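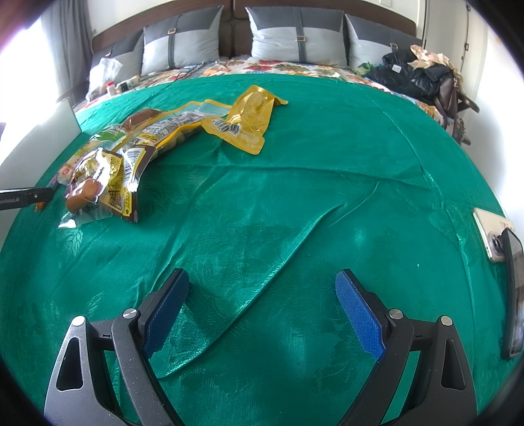
Ikell hand-held gripper kit: frequently asked questions

Last updated in May. We bought our kit at full price and have no arrangement with Ruremetti, the company that sells it. Most of these questions came in by email after our first review. A few are ones we wish we had asked before paying.

What do you get for $2,619?

One hand-held gripper, a camera that mounts on it, a charging cable, a spare set of finger pads, a carry case, and a year of the upload service. You do not get a robot. The sales page shows a robot arm in nearly every photo, so we understand why people keep asking. The kit records you picking things up, and the recordings are meant to train an arm that you already have or plan to buy from someone else.

Does it work with my robot arm?

Maybe. Ruremetti says the recordings are "arm-neutral." We asked for a list of arms this had been tested on and got a link back to the page that says "arm-neutral." If your arm can't carry the same fingers, expect to do a lot of conversion work yourself. Get a yes in writing for your exact model before you order.

What are the fingers like?

Two matte black fingers on linked bars, with textured blue pads on the inner faces. They open wide and they feel solid. The pads are the best part of the kit and grip better than the price of a replacement set had led us to fear. The black finish shows every bit of dust, and we gave up wiping it down.

Can it pick up soft packaging?

It depends on the packet. The sales video sticks to boxes and cups, and you should read something into that. Crumpled pouches, vacuum-sealed food and thin clear wrappers are harder. A pouch with a stiff sealed edge is easy to take by that edge. A slack one folds between the pads and slides out as you lift. After some practice we could manage most snack packets by hand, but the skill there belonged to the person holding the tool. Whether an arm learns it from the recordings is a separate matter, and Ruremetti has published nothing on it that we could find.

What about shiny surfaces?

This was our biggest complaint in the first review and it still is. The system works out where the gripper is by following what the camera sees. On a satin cloth with a woven pattern, or with light bouncing off clear plastic, our tracking drifted. A bright window in view made it worse. Support told us to "prefer matte environments." We don't live in a matte environment and we doubt many buyers do.

Do I need to tidy up before recording?

The manual says clutter is fine. Support says to clear it. We'd record both ways and compare. If you want an arm that copes with an ordinary bedroom, with cushions, coats and phones lying around, training it on a bare table seems like a strange way to get there. Do keep screens turned off and mail out of sight, though. See the privacy question further down.

How long does setup take?

The box says five minutes. Our first calibration took 40, and we had to start over when the app lost the camera. Later ones went faster. You also have to repeat it whenever the camera mount gets bumped, a fact that first comes up on page 26 of the manual.

How long does the battery last?

Two hours is the claim. We got close to that with uploads switched off. With uploads on we didn't.

How is it different from the Hiditz?

The Hiditz is cheaper, heavier, and has a trigger that tires your hand. Its recordings stay on your own computer by default, and we like that a lot. The Ikell is more comfortable and the fingers close more evenly. If both were the same price we would still have to think about it.

Who can see my recordings?

With the default settings they go to Ruremetti's servers, and the terms let the company use them to "improve products and partner products." No partners are named. The camera takes in a wide view, so anything near your work area goes along with it: the bed, the bag you dropped there, whatever is on the nightstand. You can turn sharing off under Account, then Data, then Advanced. The switch went back on after one app update in our case. Check it.

Is the "Ní Chonaill method" worth the extra fee?

It's an online course on how to record good demonstrations, sold as an add-on. We took it. The section on moving at an even speed helped, and we now leave a short pause with the fingers open before each grab because of it. The rest repeats the manual at a slower pace. Read the manual first.

Does the warranty cover the finger joints?

The pivot pins are listed as wear parts, so no. Ours are still tight. Enda Duggan, a reader who uses his kit far harder than we do, wrote to say one of his worked loose and that he was charged for the repair and for shipping both ways. We asked Ruremetti about it and were told each case is looked at separately.

Can I return it?

Only unopened. That's a tough rule for something you can't judge until you've held it. Some sellers will let you try a display unit, so call first.

Would you buy it again?

At this price, no. If you already run an arm that takes the same fingers, and you have someone on hand who can clean up drifting recordings, your answer could be different. We'd want to see three things before changing ours: a list of tested arms, sharing switched off by default, and one video of the gripper working on a pile of slippery packets with no cuts in it.

I have a question that isn't on this page.

Use the contact form. Please don't send us order problems, as we can't look up your account. Those go to Ruremetti support, and replies to us took longer when we wrote after 3 p.m.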